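Ticket: Right arm stops mid-task, "gripper position lost"
Site: Ladham, bench 3
Cell: Bailly two-arm cell, alphabet block task
Priority: Normal
Status: Open, waiting on part

Reported Sunday, late shift
Right arm halted while placing blocks in a row. Controller showed gripper position lost. Left arm held where it was and did not fault. Cleared the error and restarted, and it came back after 20 cycles. Restarted again, same result.

Update 1
Pulled the log through Zomidby. The fault has shown up 46 times in the last 3,132 cycles, always on the right arm and always with the wrist turned toward the far side of the table. Power supply checked, no dips. Swapped the two gripper cables between arms to see if the fault would move.

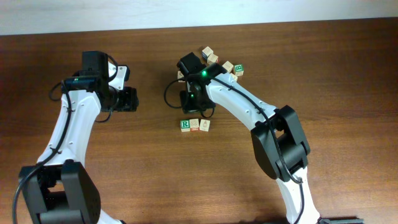
It moved. With the cables swapped, the left arm faulted on its first long run and the right arm ran clean for the rest of the shift. That points to the cable and clears the gripper motor. Bending the suspect cable by hand near the wrist plug drops the signal every time – the jacket looks fine, so the break must be inside.

Update 2
Rustemden lists this cable for replacement at 3,000 cycles on our maintenance sheet. We were past that and the reminder was switched off in January. It is back on now.

Next steps
Suspect cable tagged and removed. Left arm locked out until the new one arrives. Right arm can run alone at reduced speed. Leave more slack at the wrist when fitting the replacement, then run 20 cycles with the wrist at full turn before closing this ticket.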